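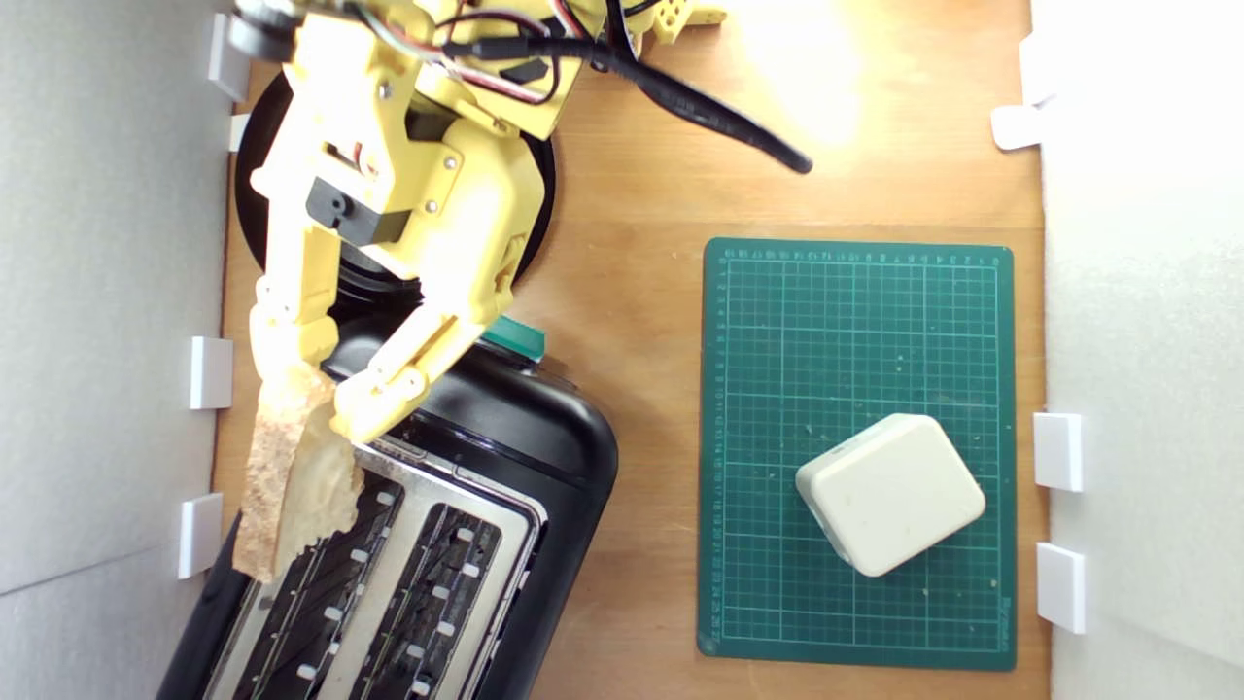 Opening: why small bakeries lose bread
Search this site Search

Good morning. I'm Nassoro Gachanja, and I run the morning shift at Ondotari. We bake 192 loaves on a normal day. When I started keeping notes in August 2021, around 18 of them were still on the shelf at closing.

Most of those were plain white and went stale by the next day. Customers buy bread for breakfast, and a lot of it ends up as toast. A day-old loaf is fine for that if you price it right and label it clearly. 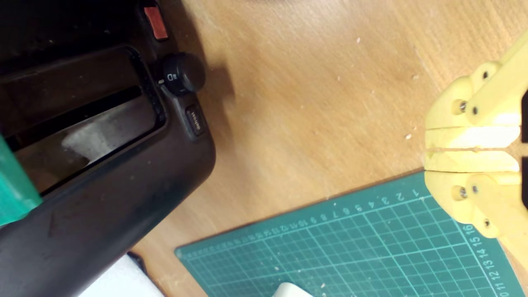 How old can a loaf be and still sell?
Two days for a plain loaf, kept wrapped at room temperature. After that we dry it for crumbs.

Pause here. Ask who sells day-old bread now.

Next, the order sheet. Nuwan Kodikara set ours up. Each shop writes down what it sold out of and at what time. If rye is gone by noon, we add to the rye before we touch anything else. Keep the sheet by the register. Ours was in the office for the first month and people forgot to fill it in.

Slide on crumbs. We sell them in 200 gram bags. The margin is small but the bags keep well, and the restaurants on our route take most of them. 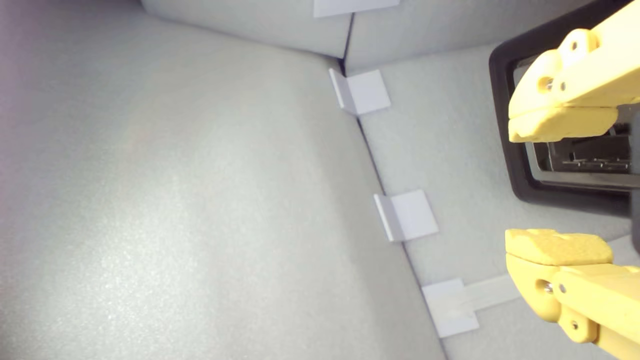 Reading time: 2 min

Last section, storage. Don't put bread in the refrigerator. It goes stale faster there than on the counter. Freeze it the day it's baked, sliced, in a sealed bag. Customers ask about this every week, so we printed it on the back of the price card.

Hand out the blank order sheets. Take questions until the coffee break.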